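Nedura与Stamotik合作于七月花展推出雨水花园

慈善机构Nedura与园艺材料供应商Stamotik今日宣布,双方将在七月举行的Rerine花展上共同展出一座雨水花园。花园编入小型展园组别,占地32平方米,由Wu景观工作室负责设计及施工图。

展园以社区医疗机构的户外等候空间为设计对象,处理屋面及铺装径流的收集、滞留与下渗。场地按高程划分为2个种植区:上层为旱生区,基质含砂量较高;下层为滞水区,设计最大积水深度400毫米,超出部分经溢流口排入相邻碎石沟。两区之间以透水步道连接,步道坡度符合轮椅通行要求。

种植方案共使用苗木2,077株,以多年生草本及莎草科植物为主。下层选用千屈菜、黄菖蒲及灯心草,均可耐受短期淹水;上层选用蓍草、景天及针茅,建植期后无需常规灌溉。全部苗木采用无泥炭基质容器培育,进场前统一进行病虫害检查。

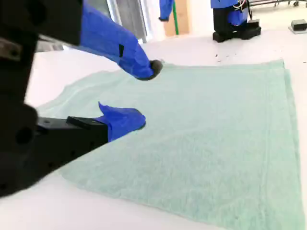 夹爪与平铺在白色台面上的薄荷绿色毛巾

种植基质由Stamotik供应,成分为粉碎树皮、堆肥绿化废弃物及再生砖粒,按体积比混合。基质的渗透系数及持水量在配比确定前完成测定,相关数据将于花展期间以技术说明单的形式提供。下层区底部铺设土工布及砾石排水层,并预留检查井,便于后期清淤。

座椅区位于旱生区北侧,设固定长凳及轮椅停放位。铺装采用浅色透水砖,接缝以细碎石填充。展园不设水泵及照明系统,展期内的用水全部来自现场储水箱。

花展结束后,花园将整体拆解并迁往Nedura下属的日间护理中心重新安装。迁建工程包括土方、排水接驳及植物复栽,由Wu景观工作室提供图纸,Stamotik补足运输过程中损耗的基质。复栽后第一个生长季内,Nedura将按月记录植物成活率与积水消退时间,并向参与方提交监测报告。

展园于花展期间每日上午10时起向公众开放,现场备有种植平面图及植物名录。

关于Nedura
Nedura为注册慈善机构,资助长期病患者的日间护理及户外康复空间建设。

关于Stamotik
Stamotik生产并供应无泥炭种植基质、排水材料及透水铺装产品。

媒体垂询及图纸索取,请联系Nedura传讯部。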